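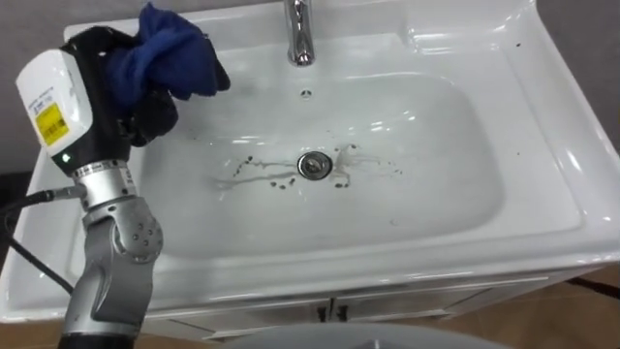 Oleksandra Panasiuk wrote:

> We moved to the Layug side of Kilutville in January and the water here
> leaves white marks on everything. The bathroom basin gets a chalky ring
> around the drain in three or four days. The kettle is worse. The test
> strip that came with our fridge filter reads 253 ppm. Do most people out
> here have a softener, or do you live with it? The quote I got from Zilteo
> was more than we wanted to spend this year.

Hi Oleksandra,

253 is normal for Layug. I have tested ours every spring for six years and it has never been under 200. The Tenero side of town is on the other well and their water is softer, so replies from people over there may not match what you see.

We lived with it for four years and then put in a softener. Both are doable. Before the softener, this is what we did.

Basin and faucets: white vinegar on a rag, wrapped around the base of the faucet and left for an hour, then rinsed. For the ring at the drain, put the plug in, pour in enough vinegar to cover the ring, and leave it while you eat dinner. Don't use vinegar on marble or other natural stone. It will etch it. I have one dull spot on a window sill from a bottle I set down there. Wiping the basin dry at night did more good than any of the cleaners we bought.

Kettle: citric acid, one tablespoon to a full kettle, boil, let it sit 20 minutes, pour out, boil plain water once and throw that away too. The feed store has it with the canning supplies, cheaper than the packets sold as descaler.

Shower head: take it off and soak it overnight in a bowl. Check the little rubber washer when you put it back on. Ours had gone stiff and it dripped until I replaced it.

Water heater: drain a couple of gallons off the bottom once a year. If it has never been done, the valve may not close all the way afterward, so have a hose cap on hand.

On the softener, Zilteo quoted us too, and their price included moving the outside spigots to a separate line. Ask them to break that out. We bought the unit ourselves and paid a plumber to hook it up, $674 for his part, including the bypass valve. It took him most of a day. We go through one 60 lb load of salt every couple of months with four people in the house. The kitchen cold tap is still on hard water because we like the taste better.

If anyone on the list has tried one of the salt-free units I would like to hear how it did after the first year. My brother-in-law has one and can't tell any difference, but he also never changed the cartridge.

You are welcome to borrow my test kit. It uses drops and is easier to read than the strips.

Walt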